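How to Clear a Table Without Taking the Cloth Off

By Natalina Bortolotti
Updated January 30, 2023

Most tables in a busy house do two or three jobs. Mine is eaten at, worked at and used as the place where things get put when you come in and need both hands free. By the end of the week there is food on it, packaging, a tool or two and something that was meant to go upstairs. I used to move the lot to a chair, wipe down, and move most of it back again. The method on this page takes me 15 minutes on an ordinary table and I do it with the cloth in place.

It is written for a table with a printed or plain cloth on it, woven or wipe-clean. If yours is bare wood you can skip the parts about crumbs in the weave and follow the rest as it stands.

What you need

One shallow tray with a raised rim. Stainless steel is easiest to wash, but a roasting tin will do.
One flat box or a sheet of stiff cardboard.
A lint roller with a long handle.
A damp cloth and a dry one.
A small clear box with a lid for bits and pieces.
A bin bag, and a bag for recycling if you sort it.

You don't need to buy anything special. The roller I use now is a Skilumel, bought because the handle has a loop to hang it by, and I have used cheaper ones that picked up just as well. The only thing I would say is to avoid the very short ones, as you end up leaning over and putting your sleeve in the crumbs.

Step 1. Do the food first

Start with anything that can be eaten or that was meant to be. Bread, cakes, fruit, the end of a packet of biscuits. Food goes before everything else because it sheds crumbs whenever it is moved, and there is no sense in cleaning the cloth and then carrying a flaky roll across it.

Bagged bread should be picked up by the bag, high up near the opening, and not by the loaf. Crusty rolls and anything made with flaky pastry will break up if you squeeze them, and half the crust ends up loose in the bottom of the bag. Lift it straight up. If the bag is open, fold the top over before it leaves the table. Check the label for a date while you have it in your hand, and if there is no date, go by when you bought it.

Sort the food into what goes back to the kitchen and what goes in the bin. Don't start a third pile for things you might want later. If you can't decide about a roll, it can be warmed through for lunch or turned into breadcrumbs, and either way it belongs in the kitchen.

Step 2. Flat things and packaging

Next come the things that lie flat. Cardboard sheets, empty boxes, envelopes, leaflets, the printed sleeve off something you opened days ago. These take up more of the table than anything else and they hide small items, so lift each one and look underneath before you stack it.

Keep back one flat box or one sheet of card if you have it. You will want it in Step 4 for carrying, and it also gives you somewhere to rest anything sticky or greasy so that it doesn't touch the cloth. The rest can be flattened and put straight in the recycling. Tape should come off first if it comes off easily. I don't spend long on tape that won't.

Boxes with something still in them are not packaging. Treat them as things and deal with them in Step 4.

Step 3. Set out the tray

Put the tray at one end of the table, on the side nearest the door you will be leaving by. Everything that lives in another room is going to go in it, and having the tray by the door saves walking round the table with your arms full.

Check that the tray is clean and dry underneath before you set it down. A steel tray straight from the draining board will leave a damp rectangle on a woven cloth, and on a pale one you can see it for hours.

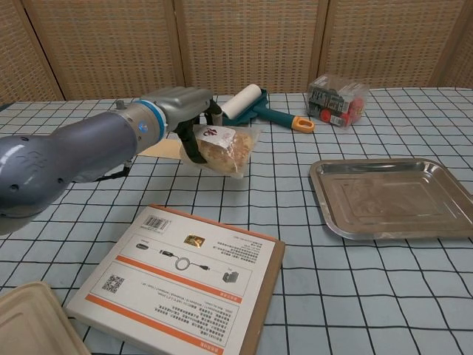 The rim matters more than the size. Round things roll, and a tray with sloping sides will keep pens, batteries and reels where you put them when you go up the stairs. I bought a bigger flat one first, from the Pinent shop in Prustside, and it lives behind the bread bin now.

Step 4. Sort by room, then by size

Work from the back edge of the table towards you. The back edge is where things get pushed and forgotten, and if you start at the front you will run out of patience before you reach it.

Pick up one item at a time and put it in one of these places:

In the tray, if it lives in another room.
On the flat box or card, if it belongs in the kitchen.
In the small clear box, if it is a part, a spare or a fixing.
In the bin bag, if it is rubbish.

The clear box needs a word or two. Everybody has small parts that can't be thrown away until you know what they came off. Put them all in one see-through box and put a label on the front with the month on it. Mine says February at the moment - last February, I should add, and it is due for going through. When the month comes round again, tip it out, and whatever you still can't name can go.

Don't overfill it. If the lid won't close, you have either got something in there that is too big or you need a second box. I tried one large tub for a year and could never find anything without emptying it. When I did empty it for good there were 476 pieces in it, mostly screws, and I kept 22.

Larger things that won't go in the tray, such as a toaster or a sewing machine, can be left until last. Move them to a corner and carry them on their own. A heavy item slid across a cloth will drag it, and if the cloth has lines or checks on it you will see straight away that it has gone crooked.

Step 5. Roll the cloth

Now that most of the surface is clear, roll it. A lint roller is made for clothes but it is very good on table linen, and better than a brush on anything with a weave. A brush flicks crumbs on to the floor and pushes the fine ones in.

Peel off the used sheet so you start with a fresh one. Start at the middle and roll outwards in straight strokes, lifting at the end of each stroke. If your cloth has a grid printed on it, follow the lines and you won't miss a strip. Light pressure is enough. If you press hard the cloth rucks up in front of the roller and you get creases.

I use two sheets on a table for four. After bread or pastry it is more like three. When the sheet stops picking up, change it. Going over the same crumbs with a full sheet only moves them about.

Large flakes of crust are better picked up by hand before you roll, as they take up the whole sheet in one go. On a wipe-clean cloth you can roll too, but test a corner first. Some of the shinier coatings hold on to the adhesive and it leaves a dull patch.

Put the roller down with the head up off the cloth if you can, or lay it across the flat box. Left face down it will stick, and pulling it off can lift threads on an old cloth.

Step 6. Spot clean and straighten

Use the damp cloth on any marks and pat them with the dry one. Don't rub butter or oil. Press with the dry cloth first to take up what you can, then use a little washing-up liquid on the damp one. If the mark is still there the next day, the cloth needs a proper wash and you may as well take it off then.

Straighten the cloth by pulling from two opposite corners together. Check the drop on each side against the table edge. Mine should hang 11 inches at the long sides and I do it by eye.

Step 7. Empty the tray

This is the step that gets skipped. A full tray left on the end of the table is a smaller version of the same mess, and by the next evening there will be post on top of it. Take it round the house straight away, put each thing where it lives, and bring the tray back to the kitchen to be wiped.

The clear box can stay on the table if you are still working with what is in it. Otherwise it goes on a shelf.

Keeping it that way

A quick pass each evening takes nearly no time if you only do Steps 1 and 7. Food off, tray emptied. The rolling can wait for the weekend unless you have had toast.

If several people use the table, agree on one end for eating and one for everything else. We have kept to that since the autumn and the crumbs now stay mostly at the window end. Hang the roller on a hook within reach of that end and change the top sheet when you hang it up.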